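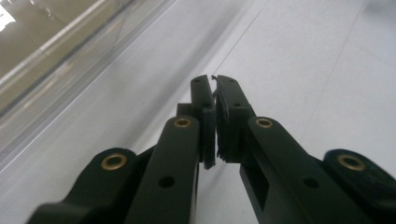
3.2 Floors as working surfaces

The preceding section dealt with shelves, tables, and counters. Floors were treated separately in the coding scheme, and the reasons for doing so became clearer as the work went on. A table is cleared so that something else can be put on it. A floor is cleared so that it can be walked on, swept, or mopped, and the cleared state is itself the goal of the activity. The vocabulary used for tabletop tidying (stacking, grouping, aligning) transfers poorly to this case. Most of what we observed at floor level consisted of removal, with short periods of temporary placement in between.

The floor material covers 31 households in two towns, Trornau and Harnach. In each household one room was chosen in which the floor was hard and could be seen without moving large furniture. Kitchens and hallways were the most common choice. Rooms with wall-to-wall carpet were left out, as the lower edge of a small object in deep pile is difficult to see and the coders could not agree on when such an object was resting on the floor and when it was partly held up by the pile. Loose rugs were allowed if at least half of the floor remained uncovered. Rug and bare floor were then coded as two surfaces, and an object lying across the border was assigned to the surface that carried the larger part of it.

A clearing episode was defined as starting when the first object left the floor and ending when no further object was lifted for one full minute. By this definition the material contains 382 episodes, in which 2,967 objects were lifted from a floor surface at least once. An object that was lifted, set down again elsewhere on the floor, and lifted a second time was counted as one object with two lifts. Objects pushed aside by foot were recorded in a separate column and do not appear in the object total. The foot category is discussed in Section 3.4.

Surface color and finish were recorded for every room. We used the Marchand card set, which pairs a tone (pale, medium, dark) with a finish (matte, satin, gloss) and asks the coder to hold the card against the floor at two places, one near the window and one far from it. Where the two readings differed in tone, the one taken far from the window was kept. Finish readings differed more often, mainly on tile, where a single floor may read as satin at noon and as gloss late in the afternoon. For that reason finish was dropped from the main analysis and is reported only in the appendix. Pale tile was kept as a category of its own, and a floor of that type is shown in Figure 3.

Pale tile has several properties that matter for tidying. Dark objects on it have a clear outline and are found quickly, including small ones such as buttons, screws, and hair ties. Light objects are another matter. Paper scraps, dental floss, clear packaging, and white cable ties were repeatedly passed over on pale tile and then picked up late in the episode, often after the person had changed position and was looking along the floor instead of down at it. The same objects on dark tile or dark wood were among the first to be removed. The order of removal therefore cannot be read as a plain order of priority. It reflects at least two things, how much the object is in the way and how easily it is seen, and the present data do not allow the two to be separated for every object class.

Joints between tiles raise a further point. They are lower than the face of the tile and collect crumbs and grit, and thin flat objects that lie across a joint can be picked up by the edge, while the same object in the middle of a tile often cannot. Coins are the typical case. On unbroken surfaces such as sheet vinyl, people tended to slide a coin toward themselves and press down on one side, or to drag it as far as a wall. On tile they slid it to the nearest joint. Sugiyama, who coded the Harnach rooms, noted that some residents did this without looking at the joint at all - the finger seems to find it - and suggested that the distance to the nearest joint be entered as a variable. This was done for the second half of the Harnach material only, and the resulting numbers are too few to be given here.

Figure 3. Pale tiled floor, seen from above. 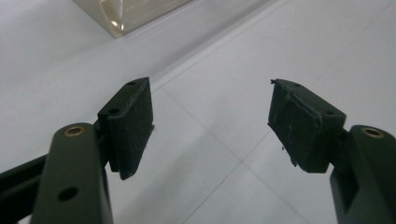
Lighting was measured at floor level in the center of the room before each visit began. A threshold of 700 lux was used to divide the visits into bright and dim. The threshold was set before the data were inspected and follows the practice of the Prorncombe protocol, from which the room plan form was also taken. It has the drawback that a room with a strong ceiling lamp and a room with low sun through a glass door fall into the same class, although the shadows they produce are quite different. Under a ceiling lamp the shadow of a small object lies close beneath it and adds little to its outline. Under low side light the shadow may be several times longer than the object. In such rooms, light objects on pale tile were taken up earlier in the episode than they were under ceiling light. We did not plan for this comparison and report it as an observation.

The coders worked from a written manual. Its floor chapter had to be revised twice. In the first version, an object counted as "on the floor" if any part of it touched the floor, and this led to table legs, curtain hems, and the lower ends of brooms being entered as floor objects. The second version required the floor to carry the full weight of the object. That excluded brooms leaning on a wall but also shoes leaning on a wall, which every resident we asked regarded as being on the floor. The third version, which was used for all results in this paper, requires that the object would stay on or fall to the floor if left alone and that it has no fixed place there. The second condition removes furniture, floor lamps, and doormats. It leaves a small number of doubtful cases, chiefly pet bowls, bathroom scales, and waste bins, which were settled by asking the resident whether the thing was where it belonged.

Agreement between the two coders on the third version was good for solid objects and weaker for textiles. A pile of clothes may be entered as one object or as many. The manual states that a pile is one object if it is lifted in one movement and otherwise as many objects as there are lifts. The rule is easy to apply but makes the count depend on the person doing the tidying. A resident who gathers a pile in both arms produces one entry, and a resident who picks the same pile apart by color produces a dozen. Safta Sârbu, who coded the Trornau rooms, kept a second count of single garments wherever they could be told apart. The two counts lead to the same ranking of rooms but to different ratios between textiles and other objects, and any statement about the share of textiles should be read with this in mind.

Dust, lint, and crumbs were not coded as objects. They were entered as residue, on a simple present or absent basis, at the end of each episode. Residue was reported more often for dark floors than for pale ones. We do not take this as evidence that the dark floors carried more of it. Most household lint is light gray, and on a pale tile it has to be looked for, whereas on dark wood it shows from a standing position. Several residents with pale tile said that they swept according to the calendar, and several with dark floors said that they swept when they saw the need. In a follow-up in March, a strip of clear adhesive film was pressed onto the floor at a marked spot in each room where the resident agreed, and the film was then placed on black card for inspection. The strips are still being evaluated.

Temporary placement deserves a short remark. In nearly all of the longer episodes, some part of the floor was used as a holding area, to which objects were moved before being carried out of the room together. The holding area was usually next to the door and was cleared last. On tiled floors its border often followed a line of joints, with the objects set down inside one row of tiles even when there was room beside it. On wood the holding area had no such border and tended to spread during the episode. Whether residents use the joints as a guide or simply place things parallel to the wall, with which the joints usually line up, cannot be decided from straight-laid floors. Only one room in the sample had tiles laid on the diagonal, and in that room the resident put everything into a bucket.

Objects set down in the holding area were counted as remaining on the floor until they left the room. An alternative would be to treat them as removed at the time of the first lift, as is done for tabletops in Section 3.1. We kept the stricter rule here on the grounds that a floor with a heap beside the door still cannot be mopped from wall to wall. The choice lengthens the episodes in which a holding area was used and has no effect on the object total.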